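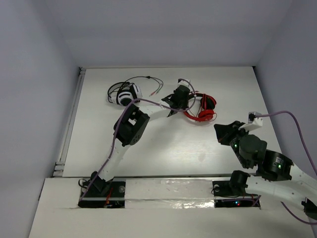

Schwarz-weißes Headset mit dünnem schwarzem Kabel

Betreff: Re: Ton bei den Online-Abenden

Lorcan Cullinane schrieb:
> Mir ist der Vortrag über Magalhães im November zur Hälfte
> entgangen, weil irgendwer die ganze Zeit in einer Chipstüte
> gewühlt hat. Können wir uns für die nächsten Abende auf
> ein paar Regeln einigen? Headset-Pflicht zum Beispiel?

Lieber Lorcan, liebe Liste,

die Chipstüte war ich. Es waren allerdings Reiswaffeln, und ich hielt mich für stummgeschaltet.

Gegen eine Headset-Pflicht habe ich trotzdem etwas. Wir sind ein Lesekreis für Entdeckungsreisen und kein Callcenter. Wer nur zuhört, braucht kein Mikrofon, und wer vorträgt, hat in der Regel längst eins. Mir würde reichen, dass der Gastgeber zu Beginn alle stummschaltet und bei Fragen die Hand gehoben wird. In Borngate machen sie das seit über 2 Jahren so, und dort reden immerhin Leute miteinander, die sich nicht leiden können.

Zum Programm: Den Reisebericht habe ich jetzt durch, in der Ausgabe von 2000, mit den 4 Karten hinten. Die dritte steht bei mir auf dem Kopf - falls das bei euch auch so ist, schreibt bitte kurz, sonst reklamiere ich.

Bis dahin, kaufrei
Utside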